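Winter visit to the Cudis simulation lab, Skerkelthorpe
Posted 2020-12-18

So I finally made it out to Skerkelthorpe! I'd been asking the folks at Cudis for a visit ever since April, and I got a whole afternoon with their simulation team. I went in expecting big yellow arms behind fences. Instead I spent most of my time in a warm office with very good coffee, talking about house rules – and I loved it.

The team builds virtual rooms and has a simulated arm practice table-top jobs in them. What I wanted to know was how they decide a room is good enough to use, and they have an answer for that, all written down. It's called the Horobets checklist (after an older project, as far as I could gather) and it runs to 6 pages. Every new room goes through it before a single practice run is counted.

A lot of it is plain good manners. Write down which version of the room you used. Don't move the furniture halfway through a batch. Two people have to sign off on any change to the gripper settings, and neither of them can be the person who asked for the change. I've worked in places with real machines that were sloppier than that! 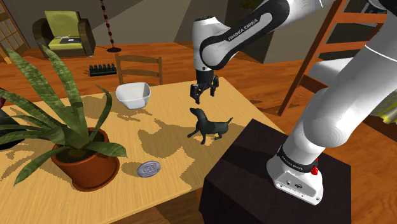 The rule I keep thinking about is the one on clutter. Early on their rooms were bare, just a table and one thing to pick up, and the arm looked brilliant in every report. Now the checklist says no room gets approved without ordinary household stuff standing near the target, and shadows have to be switched on. They told me the scores dropped like a stone the week that came in. They kept the rule anyway, and the old scores went into a folder nobody is allowed to quote from.

Failures get logged too, all of them, with the same form as the successes. The batch they had open when I sat down was 931 runs long, and I was allowed to scroll through the comments column, which was a treat. Some of those notes are pretty salty.

I did ask about the jump from simulation to a real arm. Their partner Cakard handles that side, and the rule there is 5 clean reviews of the log before anybody loads a program onto hardware, then slow speed only, with a person at the stop button. I would've liked to see that part, but Cakard is at another site and we'd run out of daylight.

One small gripe – the checklist isn't public. I asked for a copy and got a friendly no, though they're thinking about putting out a shorter version next year. I've asked them to send it to me when they do.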